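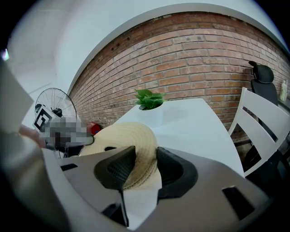

The straw hat between the finger pads, as the gripper camera records it.

I spent Sunday going back through the hat data, and I want to write down what I found before I forget the details.

The task is simple. Pick the hat up by the brim and put it down somewhere else on the table. We collect demonstrations by hand with the gripper tool, then train a policy on the wrist view only. There is no overhead camera. I had 600 demonstrations by the start of July, and the policy I trained on all of them was worse than I expected. It kept closing too early, with the pads in front of the brim, and then lifting nothing.

My first guess was the lens. A fisheye view bends the table a lot near the edges, so I tried flattening the images before training. It made no real difference and it cost us the outer part of the view, so I put it back the way it was.

The next thing I checked was timing. The finger width and the video come from two separate streams, and Drevilura, our logging code, lines them up after the fact. In one batch the width was 2 video steps ahead of the picture. So the policy was being taught to close before the brim was between the pads, and it did what it was taught. The bad batch was a large part of the set. I fixed the offset, retrained with the same settings, and ran 25 trials before and 25 after, with the same starting spots for the hat. The early closing mostly went away.

What's left is a different failure. The brim bends when one pad touches it first, and the hat slides away across the table. A hand can feel that and stop. The policy has only the picture to go on, and by the time the slide shows up in the picture it has already committed to the next few moves. I tried shorter action chunks. They help with the slide but make the approach jerky, and I don't have a setting I like yet.

Two smaller notes. Episode 1961 in the log is a bad one and should be left out of any training run. Also, the Emov script still uses the old offset, so don't copy numbers from it until I've changed it.

Next I want to try the same fix on the Radau set, which was logged with the same code and probably has the same problem. After that, a second hat with a softer brim.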